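Home | Syllabus | Notes | Labs | Safety | Contact

Lab Automation, Unit 6: When a Grip Goes Wrong
Notes by Colin Sugden, Fajardo teaching lab

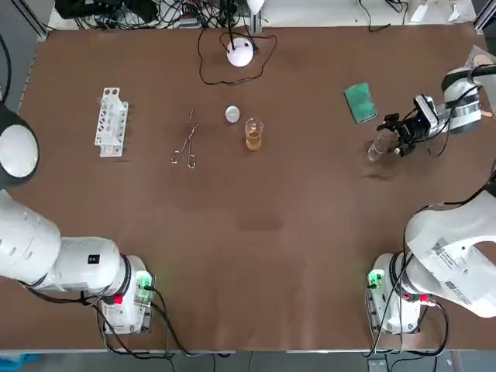

The beaker drop in September

I love this case, and I'd happily spend the whole unit on it! One of our two-arm benches was running the Nurkach routine: pick up an empty glass beaker, carry it across the table, set it down, let go. It had finished 151 cycles without a complaint. On the next one the gripper opened while the glass was still in the air, and the beaker broke on the table.

Nobody was hurt. The arms kept going, though, and that is the part I want you to think about. The program carried out 3 more moves over broken glass before a student pressed the red button on the base.

What the log showed

The controller expected to meet the table at a height of 142 mm in its own coordinates. The bench had been shifted and leveled that morning, and the height was never taught again. The routine used that stored number alone to decide when to open the fingers. It had no contact check, so "I have reached the height" and "the glass is resting on something" were treated as the same event.

The log line itself was cheerful: code 954, "place complete." Read that twice. A success message tells you which test passed, and you need to know what the test was (this one compared two numbers and never asked about the beaker at all).

Three questions to ask of any release step

- How does the arm know the object is supported?
- What does it do if that signal never comes?
- Who or what can stop it, and from where?

For the first, the Eltberg group watches the motor current in the wrist and opens only after a small upward push is felt. It's a lovely bit of work and simple enough to copy. Try it with a plastic beaker before glass.

Before you run your own routine

Clear the tools and dishes you don't need from the path of both arms. Keep filled beakers out of the first trials. Find the red button on each base and reach for it once with the arms idle. Teach the table height again after any change to the bench. Goggles stay on until both arms are parked.

Reading for next time: the Clusunport incident summary, first two sections. Bring one release step you've written and be ready to break it on paper.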